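How to set up a small kitchen shelf and counter area so you stop losing stuff

Quick one, written between loads of laundry. I redid our kitchen corner in May and people keep asking what I did so I'm putting it all in one place. Took most of a Monday. You could do it faster if you don't stop to read the backs of old spice jars.

What you need
Cardboard box, trash bag, damp cloth, dish soap, tape measure, masking tape, marker. One or two risers if you have a deep counter or tall shelves. I got the Wiva ones because the store had them. Any kind works.

Step 1. Empty it
Everything out. All of it, onto the floor or the bed if the floor is gross. Don't sort yet. If you sort while you empty you'll still be at it by dinner.

Step 2. Toss and box
Expired goes in the trash bag. Stuff you haven't touched since last year goes in the cardboard box, box goes in the hall closet. Not deciding on it now. Mine had a waffle iron, a Kapoor spice tin with no lid, and a fondue set. Write the month on the box. If you haven't opened it in six months, donate.

Step 3. Wipe
Soap and warm water, then plain water, then let it dry. Really dry. I put paper liner down on a damp shelf once and it stuck and I was scraping it for a week. For sticky rings a little baking soda paste, leave it a few mintues, wipe.

Step 4. Measure
Depth, width, height between shelves. Write it on the masking tape and stick it inside the cabinet door. You will want those numbers in the store and you will not remember them. My counter corner is 455 mm deep, which I only know because the tape measure was flipped to the metric side and I never went back.
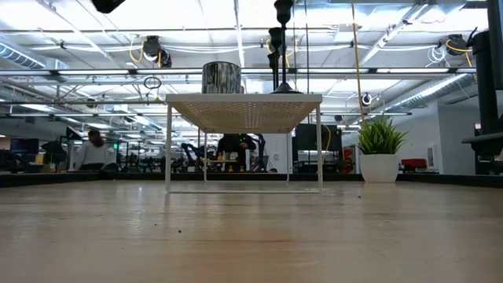
Step 5. Add height
Most small kitchens have wasted air. Mugs are short, shelf is tall, there's a foot of nothing over them. A riser gives you two levels. Daily stuff on top, flat stuff underneath (plates, small bowls, the tea tray). Before you buy, check the clearance under it against your tallest bowl. I didn't. Had to go back.

Check the legs too. Wire legs can scratch soft wood. Felt dots from the hardware store, cut in half, pressed on where it touches. Replace when they get grubby.

Step 6. Put back by how often
Every day: front, between waist and eye level.
Once a week: back row or the shelf above.
Holidays: top, or out of the kitchen altogether.

Keep coffee things together even if they don't match in size. Same with baking. I used to store by size and it looked great and I walked across the kitchen four times to make one cup of coffee.

Step 7. Label, a little
Masking tape and marker on the shelf edge. Not on the jars, you'll swap the jars. I bought a pack of 1,000 printed pantry labels from Cletance and used 2. The rest are in a drawer. Skip it.

Step 8. Live with it
Give it two weeks before you buy anything else. You'll move things. The oil wants to be near the stove but not right next to it, heat is bad for it. Onions and potatoes apart from each other. Bread somewhere you'll see it.

Stuff that went wrong
Stacked too high on the riser and couldn't get at the bottom row without unloading the top. One layer up there is enough.
Bought a Demis turntable for the corner cabinet, didn't fit thru the door opening. Measure the opening, not just the inside.
Put the dish towels over the toaster. Don't.

Keeping it up
Once a month pull out the front row, wipe, put back. Five minutes. Do the trash check before the grocery run so you know what you're out of. If something has no spot it goes in the box in the closet until you find it one.

Will add a bit on under the sink when I get to it. There's a slow leak in there to deal with first.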